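Print this article | E-mail this article

The Mixed Basket Is a Sorting Problem, and the Kitchen Is Where It Starts

By Abrehet Tsegaye
7/21/23

Most arguments about household recycling begin at the curb. By then the decision has been made. A drink can, a paper cup and a plastic bottle that share one basket for a day will share whatever was left in each of them, and the paper takes the worst of it.

I manage 318 apartments in the Fliswood buildings. In January we weighed what came down from the kitchens: 2870 pounds of mixed waste, much of it drink packaging. The pickup contractor, Cundier, rejected two loads for wet paper. My colleague Siham Bensaid proposed a third bin in every unit. I opposed it then and I oppose it now. The kitchens are small, the floor by the sink is already taken, and a bin with no place to stand ends up on the balcony.

What I would ask for is a change in order. Clear the table in two passes. Cans and bottles go first, emptied into the sink and set beside it. Paper cups and wrappers go second, into the basket. The second pass adds perhaps a minute -- less if the table is near the counter.

The perforated basket deserves a word as well. It is cheap, light and easy to rinse. It also has no way of holding liquid, so a container that goes in half full drains onto the floor. With a basket of this type, emptying first is a requirement.
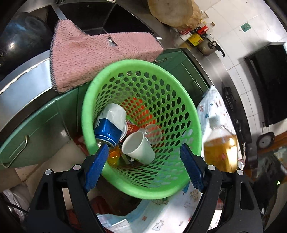
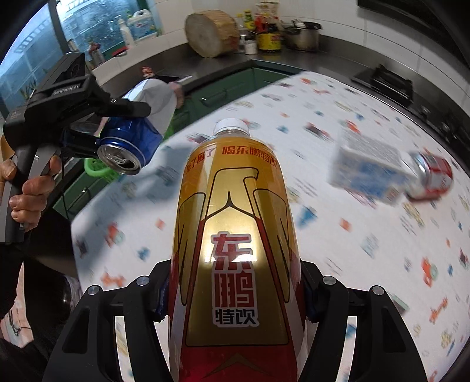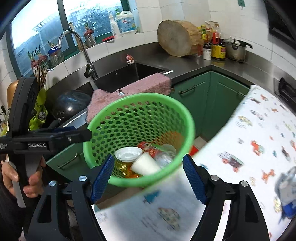

Drink containers and a perforated basket, in a kitchen with a steel counter.

What the Building Should Do

Management has one obligation: to collect the two streams separately and keep them separate on the truck. If Cundier cannot confirm that in writing, tenants have no reason to sort anything.

Recent items
Buso Street: The Case for Smaller Dumpsters
Who Pays for a Rejected Load?
Mersha Court Laundry Hours, Reconsidered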